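Rako cell kit: a long month with a bread box

The Rako kit is sold as a one-afternoon setup. Ours took most of October, though in fairness the first week went to finding a table that didn't wobble. The arm ships with a black gripper, two cameras and a 78-page manual that saves calibration for page 71.

Our test job is a block and a bread box with a hinged lid. Bread boxes don't hold still as politely as the Andrade fixtures we used before, and they cost a good deal less to crush.

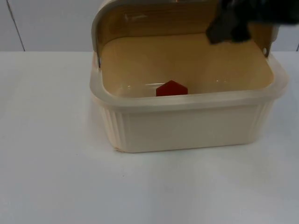
Gripper over the open box, red block inside.

Fixed camera: very good. It bolts down, you level it, you forget it. I ran 204 cycles before I had to touch the mount again.

The wrist camera needs more looking after. Its bracket has one screw, and that screw has ambitions. I now check the view every morning against a saved shot, with the fingertip at bottom center and the wall seam on the left. If either has wandered, I recalibrate and make coffee.

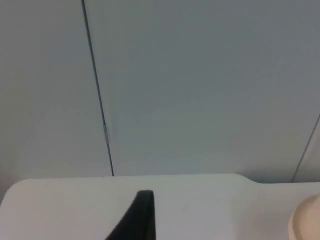

Wrist view, fingertip at the bottom edge.

Finger pads are the other chore. Etudel makes replacements that fit, and I swap them at 600 cycles. The manual says to wait for "visible distress," and I assume it means the pads.

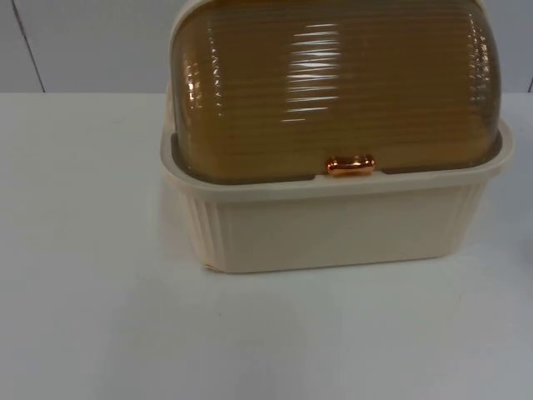
Verdict

Solid arm, silly bracket. Buy a tube of threadlocker with it. The Cultby shop charges 137 for the spare bracket, and it has the same screw.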